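Getting Decent Sound Out of a Kitchen Speaker

12 September 2022

I've had some kind of speaker in my kitchen for as long as I've had a kitchen. First it was a clock radio with a coat hanger for an antenna, then a CD player that ate discs, and now it's a Kurnex wireless thing the size of a loaf of bread. I cook with music on, I clean with podcasts on, and I've made pretty much every mistake you can make with a speaker in a room full of steam and hard surfaces. So these are my tips, in no special order, mostly collected since I moved the whole setup around in July.

Get it out of the corner

Mine lived in the corner by the fridge for a whole year and I thought it was just a boomy speaker. Corners pile up the bass. Every man on the radio sounded like he was talking from inside a barrel! I pulled it out about a hand's width from the back wall and a good arm's length from the side wall, and suddenly I could hear words again. Try this before you touch any of the settings, and definitely before you return the thing.

If the corner is the only spot you've got, turn the bass down two or three notches in the app and leave it there. Mine has a setting called "near wall" that does more or less the same job. Yours might be called something else, so go digging.

Put something soft under it

Hard countertops buzz. You'll hear it on piano and on anything with a deep voice, a sort of faint rattle you'll blame on the speaker (I blamed mine for weeks, and it was a spoon in the utensil crock). A folded dish towel works fine. So does a square of that grippy drawer liner, two layers thick. I use a cork trivet now since it looks nicer and doesn't slide when I bump it.

Don't use anything fluffy that could block a vent on the bottom. Flip the speaker over and look first.

Ear height, or close to it

Tweeters, the little ones that handle the high notes, send sound out pretty much straight ahead. If your speaker's on the counter and you're standing over it, a lot of the sparkle is heading for your belly button. A shelf is better. If you don't have a shelf, tip the front edge up a little with a couple of rubber feet. My neighbor Şengül Sönmez wedged hers up with a doorstop and I laughed at her, and then I went home and did the same.

Stay away from the stove

You know this already, but I'll say it anyway. Grease gets in the air, lands on the fabric grille, and then dust sticks to the grease. Once that's happened you're never really getting it clean. Keep the speaker on the far side of the room from your burners if you can, and on the other side of the sink from where you splash. 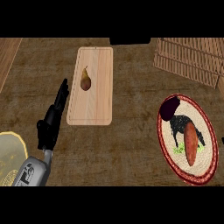 For the fabric, I go over it once a week with a lint roller, very lightly. Don't press. Every few months I take a barely damp microfiber cloth with one drop of dish soap and dab – don't rub – and then let it air out with the power off. No spray cleaner, ever. I sprayed an old Ullow radio with counter cleaner once and the volume knob has crackled from that day on.

Mind the microwave

If your music stutters every time somebody heats up leftovers, it's the microwave. Older Bluetooth and Wi-Fi gear shares the same airspace, and a microwave makes a mess of it. Moving the speaker to the other end of the counter fixed mine almost completely. If your router lets you pick the 5 GHz band for the speaker, do that too. It doesn't reach as far through walls, but in my little house that's no problem at all.

Taming the voice assistant

I like being able to set a timer with flour all over my hands. What I don't like is the speaker waking up during a TV show in the next room. A few things that helped:

Turn the microphone sensitivity down one step if your app has it.
Aim the speaker away from the TV, even a little.
Change the wake word if somebody in the house has a name that's anywhere near it.
Name your timers. "Set a rice timer" beats trying to remember which of the three is which.

Also, running water drowns you out. Turn off the faucet, say your thing, turn it back on. I used to stand there hollering over the sink like a fool.

Make a cooking playlist, and make it long

Mine has 964 songs on it and I still get the same one twice in a week, I swear. Hatice Ertürk, who I used to work with, sent me hers and it's 3,329 songs, which seems like a lot until you've cooked a holiday dinner with it on shuffle. Download it to your phone if you can. Then a flaky connection won't leave you peeling potatoes in silence.

Volume

I keep mine at 44 out of 100 for cooking, and I drop it to 14 when we sit down to eat. I saved both as presets, so it's one tap. Before that I was forever stabbing at the buttons with my elbow. If you have the range hood going you'll want it louder, and then you'll get blasted when the hood goes off – so turn the music down first and the fan second.

Cords

Run the power cord up and back, behind things, with those little stick-on clips. Never across the front of the sink, never near a burner, and leave a bit of slack so a tug doesn't pull the whole speaker off the shelf. Wipe the wall with rubbing alcohol before you stick the clips on or they'll drop off the first time you boil pasta.

One speaker or two

I get asked this a lot. For a kitchen, one is fine. You're walking around the whole time, so you'd never be sitting in the sweet spot for stereo anyway. If you've got an eat-in kitchen and you really listen at the table, then a pair might be worth it, one at each end of a shelf and turned in slightly. I tried it for a month with one I borrowed from my sister and ended up giving it back. She wanted it for the garage.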